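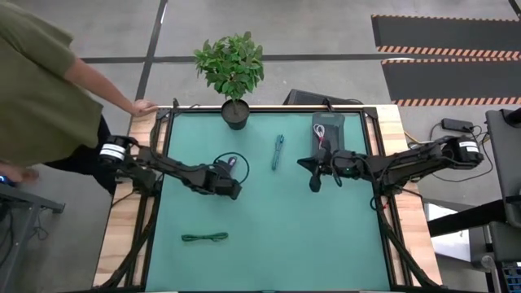 Cables on the mat, gray tray at the top edge.

Do you wind up your charger cords just because it feels nice? Then come spend a morning with us! I'm Tahira Tanoli, I run the cable bench at Gorasora, and I'm looking for 10 people to help in April with sorting, coiling and packing loose cables -- short ones, long ones, hopelessly kinked ones. We have over 1,564 to get through (I know, I know).

You'll get a stool, good coffee and $19 an hour. No experience needed, just patient hands and decent eyesight. Shazia Qureshi will show you how we like our loops.
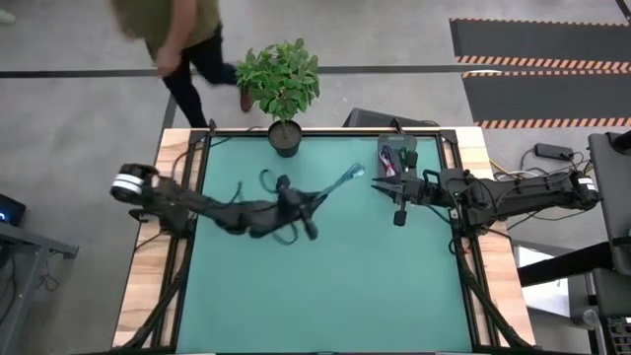 Do I need to bring my own tools?
Just yourself -- we have ties, labels and trays here.

Mornings start at 9:30. Send me a few lines about yourself, or ask for Shazia at the front desk.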